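ok so I'm quitting sugar for June. mostly. thread so I don't chicken out

day one was fine. day one is always fine. had eggs, felt smug, told Herman Krishnan all about it on the phone and he let me go on for a good while before asking what I put in my coffee

hazelnut creamer. it was hazelnut creamer

so now I read labels. all of them. standing in the aisle at Herrera like a guy defusing a bomb. bread has it. pasta sauce has it - the "garden" one too. jerky!! why does jerky have it

my rule is nothing with sugar in the first three ingredients. not scientific, just what I can remember while hungry

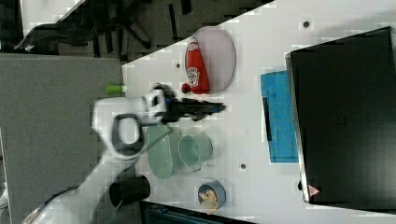
condiments are the hard part for me. I don't even like dessert that much, I just want everything I eat to be a little bit sticky. bbq sauce was the worst in my fridge, then the teriyaki. mustard is fine so mustard is my whole personality now

day 7 headache gone. sleeping better, or I'm just going to bed early becuase there's nothing to snack on

things that helped: peanuts, pickles, sparkling water (up to 4 cans a day, don't @ me), brushing my teeth right after dinner

things that did not help: Nikau Tomoana bringing donuts to work. twice. the second time he put one on my keybord

day 21. had half a banana and it tasted like cake. is this what bananas are like for you people

going to keep going thru the end of the month and then have one very good peach. will report back - probably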